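Altos wanted for the Clevwood Singers!

Hi, I'm Gifty, and I run our little choir. We lost two altos in June and I miss that low end so much – please come sing with us! You don't need to read music (I barely did when I joined) and there's no audition. We sing folk songs, old pop, and one very long Christmas piece.
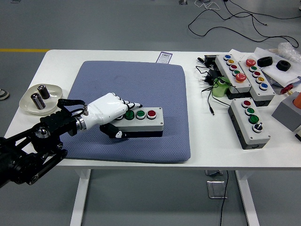 Rehearsals start at 7 and dues are $80 a year. Write to Gifty Nartey or just show up – we'd love to hear you.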